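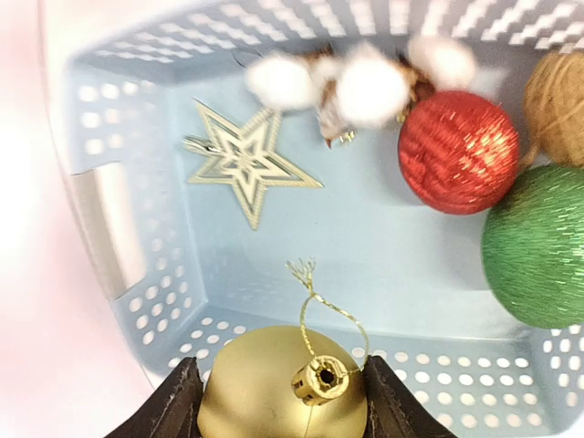

Ornaments in the blue basket, gold star at left.

Clildale Residents' Social Group
Minutes, June meeting, community room

Present: Shahla Taheri (chair), Tiburcio Quezada, Nayeli Maldonado, Getsemaní Bermúdez (minutes)
Absent: Apolinar Manríquez

1. Last minutes approved with one correction. The closet key number is 712.

2. Christmas decorations. Nayeli has started sorting the closet. Gold ornaments go in the light blue plastic basket with the holes in the sides. Tiburcio asked if the stars should be wrapped, as the points bend. Agreed to use tissue paper and keep the hooks on. Lights stay in their own box — not to be mixed with ornaments again.

3. Shelf space. The five old garland boxes will be flattened and recycled. Shahla to label both shelves.

4. Tree stand. Two legs are loose. Apolinar to be asked if he can fix it before fall. No decision on a new one.

5. Other business. Getsemaní still has the stepladder and will return it.

Meeting closed at 8 p.m.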